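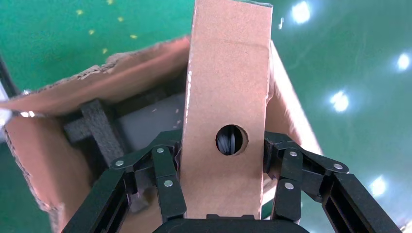
Para Ruxandra Stanciu, o preço do papel usado deixou de ser a questão principal: o que preocupa os municípios é a qualidade do material que chega aos centros de triagem. A responsável pelo programa de recolha seletiva de Triltov recebeu-nos em dezembro, na sede dos serviços, para fazer o balanço do primeiro ano do novo regulamento.

"Recolhemos 862 toneladas de papel e cartão", afirmou. "É um resultado que respeitamos, mas uma parte do material vem misturada com restos de comida, e essa parte perde valor antes de ser pesada."

O regulamento alargou a recolha porta a porta a oito freguesias e fixou horários próprios para o comércio. As lojas entregam o cartão espalmado até às 18 horas; os restaurantes dispõem de contentor separado. Segundo Ruxandra Stanciu, a adesão foi desigual. "No centro, os comerciantes já tinham o hábito. Nas zonas de moradias, tivemos de voltar a explicar o calendário, por vezes rua a rua."

Emilian Dinu, diretor da unidade de triagem de Ristum, confirma as dificuldades. A unidade trabalha com 50 funcionários e recebe também o papel de concelhos vizinhos. "O cartão canelado continua a ser a fração mais procurada pelas fábricas", explicou. "As embalagens com película plástica colada são outro assunto, e neste momento não temos destino satisfatório para elas."

Questionado sobre as tarifas, Emilian Dinu remeteu a decisão para a assembleia municipal - os valores atuais mantêm-se em vigor durante mais seis meses. Ruxandra Stanciu admitiu uma redução para os estabelecimentos que cumpram os horários, mas não quis adiantar percentagens. "Há uma proposta escrita. Será discutida no lugar próprio."

Os serviços de Triltov atendem os munícipes no balcão de ambiente, onde está disponível o calendário de recolha por freguesia.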